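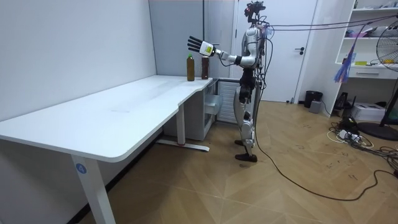 Chores desk — can a robot clear your table yet?

By Ju-won Hwang
Aug 3, 2026
4 min read

Short answer, sort of. Longer answer below, typed fast, the rest of this issue is late.

Three of you wrote in after the July issue asking the same thing in different words. When does one of these two-legged machines take over the dull stuff at home. Dishes, bottles, laundry, the junk that piles up at the end of the kitchen table. So I spent a couple of evenings going back through my notes and calling people who do this for a living.

Start with the easy one. Picking up a bottle. Sounds like nothing. Bottle is rigid, stands up by itself, has a neck, has a cap, doesn't care which way round you grab it. If a humanoid can't do a bottle on a clear table you can stop reading. Most can now, most of the time. Clear plastic or glass is still harder than dark — depth cameras look straight through it or see a shine where there isn't an edge. Full is harder than empty becuase the liquid moves after the hand has stopped.

Two bottles side by side, harder again. Fingers need space. You and I slide a finger into a small gap without thinking, and if we bump the other one we steady it. A robot hand mostly wants the gap to be there already. The team at Grelano keeps a tally on its bench unit, and they gave me the number with no arm twisting: 2769 pick-and-place tries since spring, and the biggest single cause of failure was touching the thing next door. Dropping came well behind. I'd have guessed dropping. 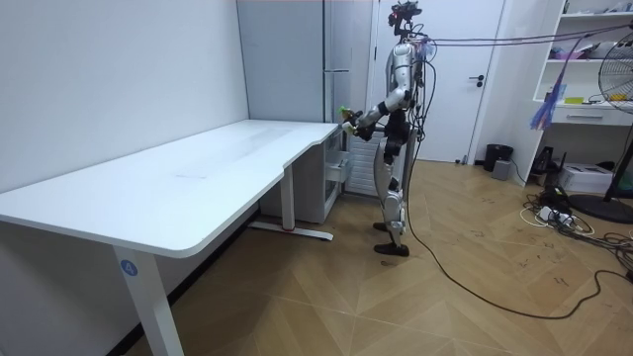
Small stuff is its own headache. Anything you could close your fist around. The hand covers the object on the way in, so head cameras lose it right when it matters, and then it's all down to feel. Feel is expensive. Fluris puts touch pads on the fingertips and says they wear out quick, up to 20 hours of steady grabbing before readings drift. Then you swap pads. Fine in a lab. Less fine at 7 pm with supper going.

Then there's where the robot stands. Didn't give this enough room last time. An arm bolted to a bench knows where the bench is. A humanoid has to walk up, stop at the right distance, lean and reach over the corner, and not go over on its face. Every inch of reach shifts the weight. Watch the feet if you ever get to see one of these live, feet tell you more than the hands do. A lot of the good clips you see online start with the robot already parked in the right spot. Walking there was a seperate job, done before.

And cables. Plenty of these machines still work plugged in or tied to an overhead line, for power, for data, or to catch them if they fall. Nothing wrong with that in development. But ask, when someone shows you a kitchen demo. Battery or wall? How long? Hong is the only outfit I talked to that gave a plain answer on the battery, 110 minutes of light work then back on charge. That would do my dishes. Would not do my dishes and my laundry.

Shop floor is a different story, a bit. Same tote, same shelf, same height, good light. Odel has 2 humanoids moving parts bins at a supplier and the floor manager there likes them okay. Her words were "slow but they show up." She still has a person on the line for mixed bins. Wheels and one arm would do the same job cheaper, she said, and she's probably right, but the building has steps.

So where does that leave the kitchen table.

Bottles, cans, boxes — yes, slowly, if you leave space between them.
Mugs and bowls — getting there. Wet ones no.
Putting the thing in the right place after — this is where they stall. Bin, sink, fridge, recycling. Picking up is half a chore at most.
Cloth, cords, bags — not yet. Don't let anybody tell you different.
Wiping the table down — fine on a flat top, misses the edge near the wall every time I've seen it.

I asked everyone the same last question, would you have one at home today. One yes, from a guy who lives alone and has no pets. The rest said they'd take one for the garage maybe. Noted.

Would I? For clearing bottles after a long meeting, sure, if it came with somebody to reset it. Price aside. I still think the first one that earns its keep in a house will do two chores well and refuse the others, and I'd pay for that before I'd pay for one that tries everything.

Next month I want to do doors and drawers. Pull handles, lever handles, the sticky drawer everyone has. If you work on this, or your shop has tried a machine and sent it back, write me. Names left out if you like.

Recent items
Robot vacuums and stairs, again
What a warehouse arm costs to keep running
Reader mail: folding towels, the long version
Grippers or fingers? Two shops disagree
The July issue, with corrections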